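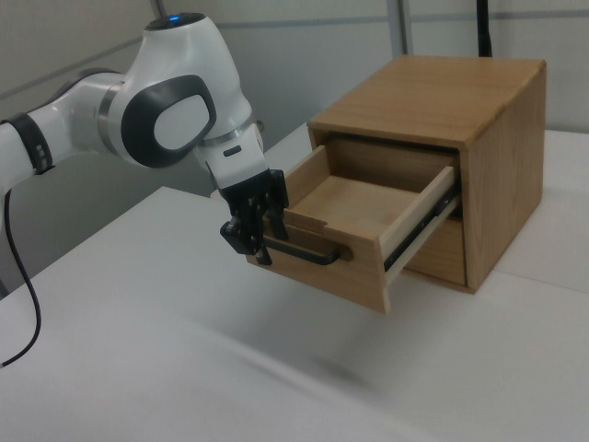 Robot-Ready Drawers (and Why Your Hands Will Like Them Too)

Can a machine do the chores yet? Some of them, sort of, on a good day! I've been following this stuff since 1999, when I paid way too much for a floor sweeper that got stuck under the couch and stayed there, and I have never been more excited than I am right now. Drawers are my favorite test. Opening one sounds like nothing, but the hand has to find the handle, grip it, and pull straight back without twisting (try it on a sticky old dresser and you'll see how much your wrist is doing).

The fun part is that whatever makes a drawer easy for a gripper makes it easy for sore thumbs, little kids and anybody carrying a pot in the other hand. So, tips!

Handles
Go for a bar handle that stands off from the front, with room behind it for a finger. Two mechanical fingers can close around a bar. Round knobs are harder to hold, and flush pulls are harder still. I swapped my kitchen knobs for Dobos bar pulls in February and I'm never going back. A dark pull on pale wood is easier to spot, too, for a camera or for you at six in the morning.

Slides
Ball-bearing slides are worth every penny. Wipe the rails with a dry cloth, run the drawer in and out 10 times, and wipe again, you'll be amazed at the gray gunk that comes off. Skip cooking oil, it turns to glue. If the drawer pulls to one side, check that both rails are screwed on level before you blame the wood.

Old wooden runners
Rub a plain candle stub along the runner and the bottom edge of the drawer side. Works like a charm, costs nothing.

Anchor it
A light cabinet will scoot or tip when something tugs on the top drawer. Screw tall ones to a wall stud. For a small one on a bench, put grippy shelf liner underneath. My Grelleck bench box used to walk right off the mat!

What's still hard
Sorting a junk drawer. Batteries, twist ties, one mystery key... a machine has to pick each thing out of a tangle and then decide where it goes, and I can't always decide that myself. Folding a fitted sheet is up there too. Opening, closing and putting one known thing in one known spot seem much closer to me, and I'd happily hand those over first.

If you're redoing a kitchen this year, pick your pulls with this in mind. I added up the hardware for mine, slides included, and it came to $496 for the whole room. Next up on this page: cabinet hinges that sag, and the washer trick that fixes them.

Updated 18th March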